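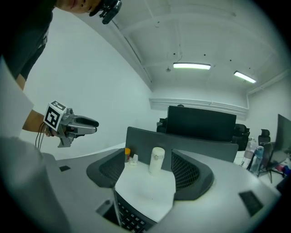 How to Budget for a Set of Hand-Held Grippers

Filed under: Robotics > Planning & Purchasing

Last updated: Mon 11 January

We use cookies to remember your settings. By staying on this page you agree to our cookie notice.

If you have been given the job of pricing out a demonstration-collecting setup for your lab or office, welcome, and pour yourself something to drink. I have done this twice now, once badly at our Destwood office and once rather better at Vistby, and the second time went well mostly thanks to the mistakes in the first. Everything below assumes you have no arm yet and want to start with people holding grippers in their hands.

Step 1. Write down the tasks before the parts

Take one sheet of paper and list what you want people to do: pick up a bottle, put a lid on a jar, move a box from a chair to a desk. Next to each one write the widest thing the jaws must close on. Our first order at Destwood skipped this, and we ended up with jaws that couldn't get around a drinking bottle. We were very sorry about it for most of June.

Step 2. Price one full station

A station is everything one person needs to work for a morning. For us that means two grippers, a camera for each, a head-mounted unit, tracking markers, cables, and a computer to save it all on. Ask for a quote on the whole lot from one seller, then ask again for the pieces separately (the answers can be surprisingly far apart!). Our quote from Runder for a complete station came to $3,884. Bravo was a little cheaper on the grippers but didn't carry the head unit, so we would have been shopping in two places anyway.

Step 3. Set money aside for the small stuff

Fingertips wear out. Cables get stepped on, rolled over by office chairs and caught in drawers. I now keep a line of $972 per station for spares over the first year, and I put it in the same request as the station itself. Going back later to ask for money for rubber tips is a conversation I would like to spare you. Buy the spare tips with the first order, and make sure they are the same batch and color – our cameras look straight at them all day.

Step 4. Look at your room

You may not need a new one. An ordinary office with desks and chairs is fine for a lot of tasks, and props can come out of the kitchen cupboard. Do check the lighting, how far the cables have to run, and whether there is a clear spot for the person to stand and turn. Measure with the chairs pulled out.

Step 5. Budget the people's time

This was the line I got most wrong. Count setup, charging, calibration and the re-takes, and then count breaks too, as holding a gripper out in front of you is tiring. We plan on 40 minutes at a stretch before a rest.

Step 6. Order one, then order more

Buy a single station and use it for 3 weeks. Keep a notebook beside it and write in every grumble, however small – a strap that slips, a cable that is too short. Then go back to your seller with the notebook open and change the order for the rest.

Questions to put to the seller

Can the jaw tips be replaced without sending the gripper back?
Are the markers included, and can we print our own?
What is the longest cable you supply?
How long do repairs usually take, and who pays the shipping?

Get the answers by email so you can attach them to your request.

Sign up for our newsletter and get new guides in your inbox.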